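Filed under: Workshop notebook / Sewing & soft goods

2021-04-09

Pouch day! Pulled the sage green one out of the sample tub and I'm rapt with it. Serena wants a travel pencil case pattern for the November classes, and I reckon this is the shape to copy — rectangular, rounded edges, zip, clear window so you can see what you've packed without opening it.

Spent the morning drafting. Zip opening at 300 mm felt huge on paper, so I took 30 off and liked it straight away. Corners traced from the bottom of a mug (the big Dakbridge one, please don't wash it up until I've redone the left side).
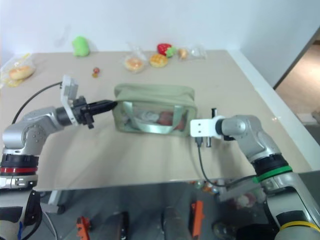
Green pouch on the beige table, strap looped over the window.

The window is my favourite bit. Red and white show through but the plastic softens them, lovely colour against the pale green. The glossy strap sets it off too! For ours I'd like to try the strap in a matt webbing as well and see which one Serena picks.

To do:
- test seam, clear vinyl to cotton, longer stitch, try 6 mm allowance
- ask Nele if the Lenz zips come in grey
- second draft, softer corners

Play food can stay along the back, the kids' group will want it again.

Comments

Nele Hagedorn: Grey yes, but only up to 91 in the drawer. Put tissue under the vinyl or it'll stick to the foot.

Derek Inskip: Was that my mug??

Serena Ferraro: Glossy strap. Don't need to see the other one!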